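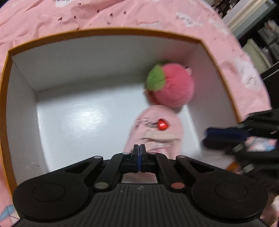

*Small items in an open box, among them a plush strawberry and a keychain with a red heart-shaped charm.*

## Small Items Appeal: arrangements for the coming collection

The Urkcombe and Drumlow Community Exchange wishes to thank all households that have responded to the Small Items Appeal. By the close of the last collection the Exchange had received 1,037 items, of which 748 have been passed on to families through the Drumlow hall and the two primary schools. A further 123 are being held for the December gift table. The remainder are in store at Somogyi House and will be sorted over the coming weeks.

The appeal was set up for belongings that are too small for the furniture and clothing collections and are often left at the bottom of a bag: soft toys, keychains, purses, pouches, hair slides, badges and similar articles. Members will recall that these were previously accepted at the main counter, where they were easily mislaid among larger donations. They now have their own shelf and their own entry in the register.

### How to pack

Donors are asked to use a shallow cardboard box with an open top wherever possible. A box with a plain, light interior is preferred, as small charms and clips are easily overlooked against a dark or heavily printed lining. Shoe boxes and gift boxes are both suitable. Carrier bags will still be accepted, although they take longer to check.

Items should be laid in a single layer with a little space between them. Soft toys may be placed directly in the box and need not be wrapped. Fabric pouches and purses should be emptied before they are handed in. In the last collection the sorting team found bus tickets, a door key and a quantity of foreign coins, and it has not been possible to return all of these to their owners.

Keychains may be left clipped to a pouch or toy if the two are intended to stay together. Otherwise, please remove them and place them in a small envelope marked with the word 'chains'. Any charm with a sharp edge or a loose pin should be mentioned to the person at the desk.

Boxes are best packed on a bed or a table covered with a sheet, where anything dropped can be found again. Please do not seal the lid with tape. A length of string or a wide elastic band is sufficient for the journey, and allows the contents to be checked at the desk without damage to the box, which will in most cases be used again.

### Condition of items

All articles should be clean and dry. Plush toys may be surface-washed at home with a mild soap and left to dry fully before packing. Felt parts such as leaves, ears and collars should be checked for loose stitching – a few stitches at home will often save a toy that would otherwise have to be set aside. The Exchange cannot accept:

- toys with missing or damaged eyes
- items containing button batteries
- scented articles, including lavender bags
- anything that has been stored with mothballs

Items that do not meet these conditions will be offered back to the donor at the desk. Where a donor has already left, they will be kept for one month and then disposed of.

### Where and when

Boxes may be brought to Somogyi House, Urkcombe, on any weekday morning, or to the side entrance of the Drumlow hall during library hours. The ramp at Somogyi House is being resurfaced, and visitors who need step-free access are advised to use the Drumlow hall until the work is complete. There is parking for a short stay at both sites.

The Rorura Room, on the ground floor of Somogyi House, will again be used for sorting. Members who would like to assist with a session are asked to enter their names on the sheet outside the room. Sessions last two hours and are carried out seated. Tea is provided.

### Labels and the register

Each box should carry a slip giving the donor's surname, the number of items and whether the box is to be returned. Blank slips are available at both desks. Donors who prefer not to give a name may write 'no name' on the slip, but should still enter the number of items.

The register is kept by Lorraine Hoani, Collections Secretary, to whom any correction should be addressed in writing. The Exchange has set itself a target of 3,000 items for the full year, and a revised total will be printed in each issue of this newsletter.

Donors who have boxes to collect from the previous round are reminded to do so before the next sorting session. Uncollected boxes will be added to the general supply.

*Issued by the Collections Office, May 28, 2019*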